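Idavthorpe Football Club: Youth and Women's Program
Progress report to the Mosquera Fund, second half of the season

We are so pleased to be writing this one! When your grant came through in October we had a women's squad that could barely fill a bench and one junior side sharing bibs with the under-twelves. We now have 73 registered players across the program, and the women's team is sitting third in the league with a cup semifinal still to play.

On the field

The semifinal place came the hard way. We were a goal down at halftime away to Rarnament, equalized from a corner, and won it 2-1 with a header deep in stoppage time (the noise from our end was something to hear). The defense has been the big improvement. Extra coaching on Tuesday-style drills, with short sessions and lots of small-sided games, has made the back line far calmer on the ball.

The under-sixteens have had a bumpier run. They lost their first four, changed shape, and have been beaten only once after that. Attendance at their training has stayed high all the way through, even in the wet weeks.

Match-day food

Players now get a proper breakfast before away trips and a smoothie after training. Parents have taken to it as well, and we would love to keep it going next season.
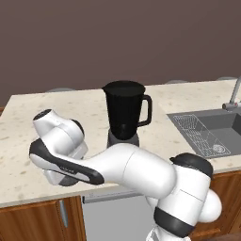

Kitchen counter with blender and sink.

Spending

We have spent $3162 so far. The largest share went on field hire, followed by coaching course fees and the Trekemex minibus for away games. Roughly $700 is set aside for the summer camp, and we expect to use all of it. New goal nets came in under budget, so the difference paid for a second set of training balls.

The referee course is running late. Our first date clashed with a cup replay and the next has yet to be confirmed. Six of the older juniors still want to do it.
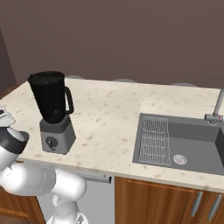
Next steps

Play the semifinal, first of all! After that we open sign-ups for the summer camp, book winter field time early, and start a second women's team if numbers hold. We will send final accounts once the camp is over, and you are very welcome at any home game before then.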